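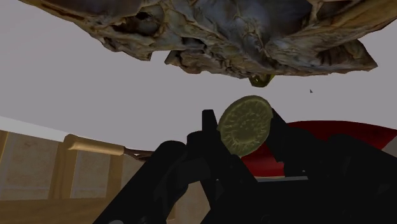
2.2 Patientenkollektiv und Datenerhebung

Ausgewertet wurden die Akten erwachsener Patienten, die wegen eines parapneumonischen Pleuraergusses in den Kliniken Celach und Forton stationär behandelt worden waren. Von 309 gesichteten Fällen erfüllten 175 die Einschlusskriterien. Ausgeschlossen wurden maligne Ergüsse, Ergüsse nach thoraxchirurgischen Eingriffen sowie Fälle ohne dokumentierten pH-Wert des Punktats. Bei sechs Patienten fehlte die Verlaufskontrolle nach Entlassung, sodass für den primären Endpunkt 169 Datensätze zur Verfügung standen.

Alter, Vorerkrankungen, Laborwerte bei Aufnahme, Zeitpunkt der ersten Punktion und Dauer der Drainage wurden in die Datenbank Plirkitham übertragen. Die Eingabe erfolgte doppelt; abweichende Einträge wurden anhand der Originalakte geklärt. Die Einteilung der Ergüsse in unkompliziert, kompliziert und Empyem richtete sich nach pH-Wert, Glukose und mikrobiologischem Befund – der sonographische Nachweis von Septen wurde getrennt erfasst und ging nicht in die Einteilung ein.

Abbildung 1. Computergenerierte Darstellung einer unregelmäßigen Struktur mit stark gefalteter Oberfläche.

2.3 Endpunkte und Statistik

Primärer Endpunkt war die Notwendigkeit eines operativen Eingriffs während des Indexaufenthalts oder bis zur ersten Verlaufskontrolle. Sekundär wurden Liegedauer und erneute stationäre Aufnahme betrachtet. Stetige Variablen sind als Median mit Interquartilsabstand angegeben, Gruppenvergleiche erfolgten mit dem Mann-Whitney-U-Test. Für den primären Endpunkt wurde ein logistisches Regressionsmodell mit Alter, pH-Wert und Talebi-Score als Kovariablen gerechnet. Fehlende Werte wurden nicht ersetzt. Ein p-Wert unter 0,05 galt als statistisch signifikant; eine Korrektur für multiples Testen wurde bei den sekundären Endpunkten nicht vorgenommen.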